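Homes Near the Flight Line: What Makes Military Family Housing Work?
Student project report, Public Policy and Defense Studies
May 23, 2024

Why I picked this

I grew up in Trumville, close enough to the Wernar training field that you learned to pause a sentence when a transport plane went over. Half the kids on my bus came from service families, and most of them were gone again within a couple of years. So when our class was asked to look at one part of defense policy that isn't weapons or strategy, I already knew I wanted housing. It sounds dry. It really isn't! Housing touches pay, schools, marriages, commutes, and whether a trained mechanic signs on for another term or goes home.

My question was simple: when a base has old family housing, is it better to repair what's there, build new, or pay people an allowance and let them rent in town?

What I did

I used the Wernar field and the two neighborhoods that serve it, Driken (the older one, inside the fence) and Assunção Court (newer, just outside the south gate). I mailed and hand-delivered a short survey and got 61 back from households, which made me very happy, because I had been warned to expect far fewer. I also did 15 longer interviews, mostly at kitchen tables and once in a parked car while a toddler slept in the back. Everyone was promised that their name, rank, and unit would stay out of the report.

The survey had 10 questions. Two of them turned out to be badly worded (I asked about "noise" without saying whether I meant aircraft or neighbors, and people let me know it in the margins), so I left those out of the results.

What people told me

I expected size to be the big complaint. Extra bedrooms did come up, especially from families with teenagers, but the subject people kept returning to was repairs. How long does it take? Who do you call? Does the person who picks up the phone know which building you mean? One family in Driken had a perfectly good apartment and hated it over a bathroom fan. Another had a drafty place with windows that rattled and loved it, since their work orders got answered the same week.
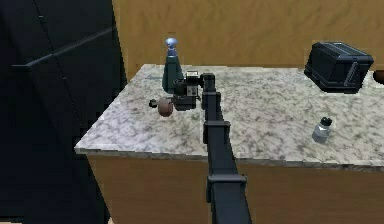

The second big topic was timing. Orders to move can come in February, right in the middle of the school year, and the waiting list doesn't care. Several families had lived in temporary lodging while a unit sat vacant and waiting for paint. That was the part of the interviews where people talked fastest, and I filled pages just trying to keep up.

The allowance got mixed reviews. Single service members liked it a lot. They wanted to live in Trumville, near restaurants and away from work, and who could blame them? Families were more careful. Rent in town goes up when the market feels like it, and the allowance is adjusted on a schedule, so there can be months when the two don't match.

Comparing the three options

Repair is cheapest at the start, and it keeps neighbors together, which mattered to people more than I had guessed. The catch is that Driken's plumbing and wiring are from the same period and wear out together. Building new gives you better insulation against aircraft noise (a huge deal for night-shift crews who sleep during the day) but it takes years, and the people who fill out the survey won't be the ones who move in. The allowance is flexible and leaves the most room for choice, though it shifts the risk onto the renter.

My recommendation is a mix: fix the soundest Driken buildings first, replace the worst ones in stages, and keep the allowance as a real choice for anyone who wants it. I would also set up one repair desk for both neighborhoods, with a posted target of 3 working days for ordinary jobs. That last idea came straight from the interviews.

Limits

My sample leaned toward families who were home in the afternoon, so I probably missed couples who both work days. I couldn't get cost figures for the Assunção Court construction either, and my comparison of prices is weaker for it. Next time I'd start asking for records in the first week. I'd also love to go back after the next round of moves and ask the new tenants the same things, with the noise question fixed.

14 shares | 6 comments

Related projects
How Base Closures Change Small-Town Schools
Child Care Hours and Shift Work at Training Fields
Who Pays for the Road to the South Gate?
Reserve Duty and the Part-Time Job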